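Gretik Twin-Arm Kit for the Home Workshop

Sold by Achterberg – ships in 2 cartons

If you have been wanting a pair of arms working side by side in the garage or the back bedroom, and you don't mind spending a few evenings with a hex key in your hand, this is the kit we would steer you toward. We have been selling Gretik parts for a good while now, and the twin-arm kit is the one people write to us about most, usually with a long list of plans for it (we do enjoy those letters, so please keep them coming).

You get both arms, a gripper for each one, the controller, the power supply and all the cabling. The grippers come ready assembled and bolt straight onto the wrist. The base is yours to build, and the printed guide has drawings for a fixed bench mount as well as a rolling cart, so have a look at both before you buy any lumber. Set aside 40 hours for the whole build if this is your first one.

Also in the box is a license for Turnach, the simulator we like best for this kit. Build your room in it, put in the cabinets and the floor, and get both arms reaching where you want them before you drill a single hole at home. It saves a lot of patching later on! 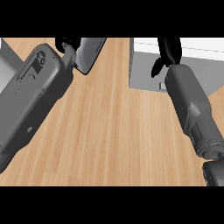
Marlow Bench Club wrote in to say that they had spent most of November in Turnach before ordering their lumber, and that they ended up moving the shoulder mounts farther apart than they had first drawn them, as the elbows kept meeting whenever both arms went for something low. They would also like a longer cable between the controller and the left arm.

We do stock that longer cable now, and you can add it at checkout. As for the mounts, the drilling template has 3 sets of holes, and we'd suggest starting with the widest one if you plan on doing much work near the floor.

The Trimano pendant is sold separately. It lets you guide both arms by hand and save positions as you go – very pleasant to use, and it plugs into the front of the controller.

Warranty: 2 years on the arms and controller, one year on the grippers. Finger pads are a wear part and can be ordered in pairs from our spares page.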